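Setting up a two-arm bench for plug and adapter handling
Kamarul Oei, Prirkia workshop notes. Revised 6/30/19

This page covers bench rules for the Stulley cell when the objects are power strips, adapters and plug blocks. It assumes both arms are already calibrated.

1. Isolate the props. Nothing on the table is connected to mains at any time, including between runs. Tag each strip at the store and log the tag number on the Tristier sheet.

2. Set the speed limits. Free travel is capped at 2000 mm/min. Drop to 74 mm/min once the fingertips are level with the tallest prop - the controller will not do this for you.

3. Coil loose leads before homing. A lead hanging over the front rail can catch on the base mount.

4. Check the arm cables. Run each wrist joint to both limits by hand and look for tension at the gripper end. Replace any cable with a nicked jacket. Cables are changed at 3000 cycles regardless of condition.

5. Agree on zones. One arm holds, the other moves. If both must enter the centre of the table, the operator keeps a hand on the stop button.

6. Approach with the fingers open. Line up on the prop, pause, then close. Colour-coded blocks make it easier to confirm the target on the wrist view.

7. Review the wrist footage after every 6 runs. Blur is acceptable during travel. If it persists at the pause, check the Yusof bracket screws. 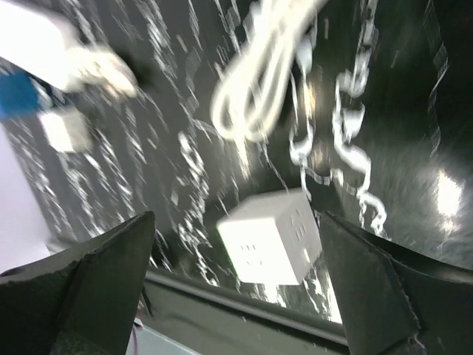
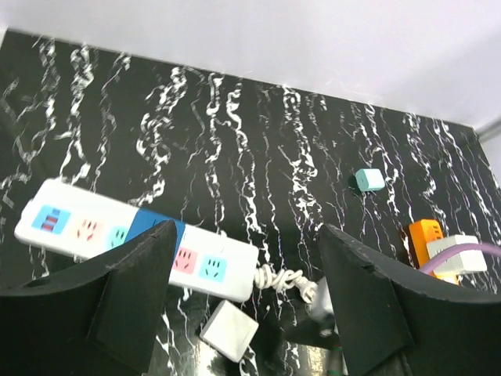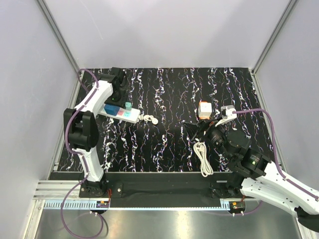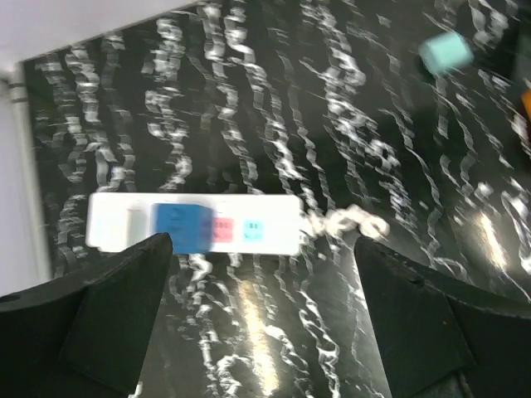 Wrist views (first, second and fourth) and bench view (third), power strip and adapter props.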